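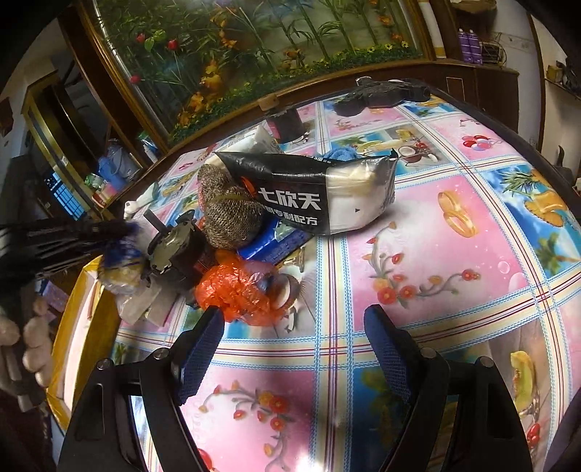 Madby Fabric Fair, quick notes

18 Oct 2020

Writing this on the train back so excuse the typos. Went with Edgars Koppel, who wanted upholstery foam and came home with none. Doors at ten, we got there at twenty past, line already down to the parking lot. Entry 2 dollars, cash only, stamp on the hand.

Getting there

Bus from Talville, one change. Don't drive. The lot is tiny and the overflow field was mud to the ankle.

The main hall

144 tables this year if you believe the flyer. Cottons on the left, wools and coats at the back by the heaters, oilcloth and plastic table coverings right in the middle where everyone gets stuck. Loud stuff mostly. Pink plaid with fruit all over it, pineapples, melon slices, balloons even. I went in wanting plain gray linen and spent half an hour on the shiny ones. Wipes clean, won't fray when you cut it, good for a porch or a kid's birthday. Ask them to roll it, a fold line takes weeks to drop out.

Pletthorpe had the best remnants. Bins by weight, dig for yourself. Got a nice piece of dark green corduroy, 60 inches wide, no flaws that I could find. Their thread was overpriced tho.

Bellini was lining fabrics and buttons. Lovely people, slow line. They cut generous.

Food

One coffee stand, one soup. Soup was gone by noon. Bring a sandwich.

Upstairs

Sewing machine repair talk, 30 minutes, ran over. Mostly tension problems and which oil to use. Worth it for the bit about cleaning under the needle plate, wich I have never done once. Chairs very hard.

Next one is in May, same hall. Going again, earlier, with a bigger bag. Edgars still needs foam.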